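28/08/2020

# In defence of the bad instruction leaflet

My new desk lamp came with a leaflet in 18 languages and help in none of them. The English section told me to "enjoy responsibly the illumination" and then warned me not to bathe the lamp. I read it twice, put the lamp together wrongly, took it apart and read the leaflet a third time. By then I'd grown fond of it.

I would like to keep leaflets like that one, and I realise I'm losing. The firms that sell me things have decided I no longer need paper. The Ultus kettle I bought in May came in a box containing a kettle, a square of card and a web address. The address led to a video. The video was nine minutes long, of which the first two were a man walking across a kitchen in good trousers. I wanted to know how to get the lid off.

A video can't be skimmed. This seems to me such an obvious fault that I keep waiting for someone to notice. With a leaflet you glance down the page, find the drawing of the lid, and go back to your life. With a video you drag the little dot along, overshoot, drag it back, and find yourself watching the trousers again.

People tell me paper is wasteful, and I expect they're right. I would listen more humbly if the kettle hadn't arrived in three boxes, one inside the other, with enough packing to see a grand piano safely across the Atlantic.

There is also the matter of the drawer. Every house I've lived in has had one, usually the second down in the kitchen, and it's where the leaflets go. Mine holds the papers for a Weltgate toaster that died two flats ago and an Odton radio I gave to my sister. I have never thrown any of them out. A leaflet in a drawer asks for no password. It doesn't want to know whether I'd recommend it to a friend, and it hasn't been moved to a new and improved page that no longer lists my model.

My favourite is for a Rätsep wall clock. It's four sides of thin paper, folded so cleverly that I've never got it back the way it was, and it was plainly written by somebody who had taken the clock apart and worried about it. "Do not turn the hands backwards," it says. "If you have already turned the hands backwards, see side four." I find that very kind. Whoever wrote it had met the public and bore it no grudge.

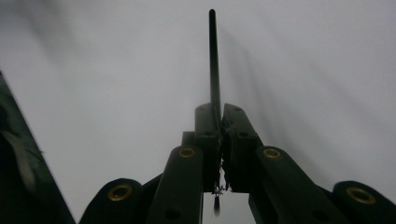
I'll admit the old leaflets had their faults. The drawings were often of a different model, and part F was always either missing or identical to part G. I once spent an evening following a diagram for a bookcase that, had I finished it, would have faced the wall. But I could take the thing into the next room and swear at it, or lay it flat on the floor and kneel on the corner while I hunted for a screw. I've tried kneeling on my phone.

So here is my modest request to the makers of kettles. Keep your video, and by all means keep the trousers. Just put one sheet of paper in the box, badly translated if you like, with a picture of the lid and an arrow. I'll put it in the drawer with the others. As for the lid, you press the grey button and twist. I found that out from a stranger on a forum, who had typed it in capitals.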